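Grundosero Welfare Label Claims: Data Card and README

Version 2, May

Please read this before you cite a number from the file. Most of the misuse of version 1 came from people who opened the table, sorted one column and wrote a headline. Some of those headlines were on our side of the argument, and they were still wrong.

What is in the file

Grundosero is a table of animal welfare claims printed on food packaging, matched to whatever public evidence we could find for each claim. It has 320 rows. One row is one claim on one product line. A carton of eggs that says "free to roam" and also "raised with care" takes up two rows. The same carton sold in two sizes is still one product line.

The claims come from packs of eggs, chicken, pork, milk and cheese. There is no fish. There is no pet food, leather, wool or cosmetics. If you want to say something about the treatment of animals in general, this table can't carry you there.

The name comes from the old project folder and has no meaning. Please stop asking what the letters stand for.

Files

claims.csv holds the main table.
evidence.csv holds one line per document we checked, keyed to the claim.
wording_notes.txt is a plain list of phrases that gave us trouble, with the decision we took on each.
changes.txt lists what moved between version 1 and version 2.

Everything is UTF-8 with commas as separators. Some claim texts have commas inside them, so they are in double quotes. If your spreadsheet program splits them anyway, the import settings are the first place to look.

Columns in claims.csv

claim_id: a number. Gaps in the numbering are rows we withdrew.

product_group: eggs, chicken, pork, milk or cheese.

claim_text: the wording as printed, with capitals flattened. We kept misspellings.

claim_type: housing, outdoor access, feed, handling, slaughter, or mood. "Mood" is our word for claims that name no practice at all, such as "happy hens" or "from farms that care." Two readers of version 1 said the label was unfair. We think it's generous.

backed_by: none, company statement, certifier standard, or inspection record. Only the highest level found is entered.

checkable: yes or no. A claim is checkable if a stranger with access to the farm could tell whether it was true. "Outdoor access from 12 weeks of age" is checkable. "Raised the way nature intended" isn't.

grade: a letter from A to D, explained further down and not to be trusted on its own.

grader_note: free text. Often blank. Sometimes grumpy.

How the claims were collected

We walked into stores and copied down what was on the packs. Product pages on company websites were used only to fill in wording that was torn, creased or covered by a price sticker. Websites change without notice, and marketing copy online tends to be looser than what a company will put on a label.

The stores were all in the Juneck area. That is the biggest weakness in the data and no amount of cleaning will fix it. Juneck has two large chains and a handful of small shops, and its cheese selection is odd. We have no reason to believe that its shelves look like yours. If you write "most egg cartons claim" on the basis of this file, you are writing about Juneck.

We also didn't sample at random. We went shelf by shelf and took every product that had a welfare claim on it. Products with no claim aren't in the table, so you can't use it to work out what share of products carry one. People keep trying. The denominator isn't there.

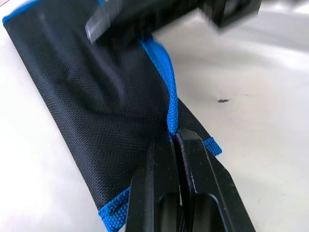 How the evidence was matched

For each claim we looked for documents in this order: inspection records open to the public, the written standard of any certifier named on the pack, and then statements by the company. We stopped when we had looked in all three places or had spent 45 minutes on the claim. The time limit is arbitrary. It was set after one of us lost a whole Tuesday to a single brand of bacon and came back with a brochure.

A "none" in backed_by means we found nothing inside that limit. It doesn't mean the claim is false. It doesn't mean the company is hiding anything. A small farm with good practices and no website will show up as "none," and a huge company with a legal team and a glossy annual report will show up as "company statement." Anyone ranking producers by this column will end up rewarding paperwork.

We want to be just as blunt in the other direction. A "certifier standard" entry means a standard exists on paper and the pack says it applies. It tells you nothing about what happened in the barn. Several of the standards we read allow exceptions for weather, disease risk or "operational need," and the last of those covers almost anything. We noted the exceptions in evidence.csv where we spotted them. We surely missed others.

Inspection records are the strongest level we have, and they're weak too. Most inspections are announced. The record says what the inspector wrote down on one visit. We entered them as evidence because they are the best available, and you should read them with that in mind.

About the grades

Version 1 had no grades. They were added because groups using the data asked for something they could put on a poster. We argued about it and gave in, and we aren't sure that was right.

A means a checkable claim with an inspection record that matches it.
B means a checkable claim with a certifier standard that matches it.
C means a checkable claim with a company statement only, or with a standard that is looser than the claim.
D means everything else, including every mood claim.

An A doesn't mean the animals had a decent life. It means that a particular sentence on a package matches a particular piece of paper. A pack can say "cage-free," earn an A, and come from a shed where you wouldn't want to spend ten minutes. The grade is about the honesty of the sentence. If your campaign needs a score for the welfare of the animals themselves, you'll need different data, and we'd like to know where you plan to get it.

Checks we ran

A second grader, working without sight of the first set of grades, went over a batch of claims. The two disagreed on 52 of them. Most of the fights were over "checkable," and nearly all the rest were over the line between C and D. We talked each one through and entered a final grade, so the file looks tidier than the process was. The original grades from both readers are in evidence.csv in case you want to see how tidy.

Both graders care about animals and both came in distrusting the industry. The second reading can't correct for a bias that both readers share. We would welcome a regrade by someone who farms for a living. We asked, and had no takers.

The Simiyu list

Some of you will have come here by way of the Simiyu phrase list, which sorts welfare wording into "strong" and "weak" terms. We used it as a starting point for claim_type and then dropped most of it. It treats "humane" as a strong term. We couldn't find any shared meaning for the word across the packs we read, and the documents behind it ranged from a detailed handling protocol to nothing. Where our type differs from Simiyu, the difference is in wording_notes.txt.

If you merge the two sources, merge on claim_text and check the matches by eye. Our flattening of capitals is different from theirs, and their hyphens are a mess.

Known problems

Pork is thin. There are few rows, and several come from one supplier selling under different brand names. We haven't tried to untangle who owns whom.

Organic claims were handled badly in version 1, where we coded them all as feed. They are now split by what the label says in full. Old rows were recoded from our notes, without going back to the packs.

Some packs carry a picture in place of a claim: a red barn, a cow in long grass. We think these pictures do more work on shoppers than any of the words do. We have no column for them because we couldn't agree on what would count as evidence for a drawing of a cow.

Labels change. Assume that any row could be out of date when you read it, and look at the current pack before naming a product in public.

Things we'd ask you not to do

Don't publish a list of "worst brands" from this table. There are too few rows per brand, and the product line isn't the company.

Don't average the grades. They're letters for a reason.

Don't use the file to tell people that all labels are lies. Some of them hold up. If you tell shoppers that nothing printed on a carton is ever true, the producers who did spend money on better housing get nothing for it, and the ones who spent it on a nicer carton lose nothing.

Don't quote a grade without its claim text. "Grade D" next to a brand name looks like a verdict on cruelty. Next to the words "happy hens," it looks like what it is.

Loading the data

The Oltamico script in the tools folder reads claims.csv and evidence.csv and joins them on claim_id. It prints a warning for each claim with no evidence line. Those warnings are expected. It was written in a hurry and doesn't handle withdrawn rows well, so remove them first or ignore the blank lines at the end of the output.

Corrections

Send the claim_id, what you think is wrong, and a document we can read. We have changed grades in both directions and will do it again. "Everybody knows" isn't a document, whether it comes from a producer or from a campaigner. Corrections that we accept go into changes.txt with the old value kept beside the new one.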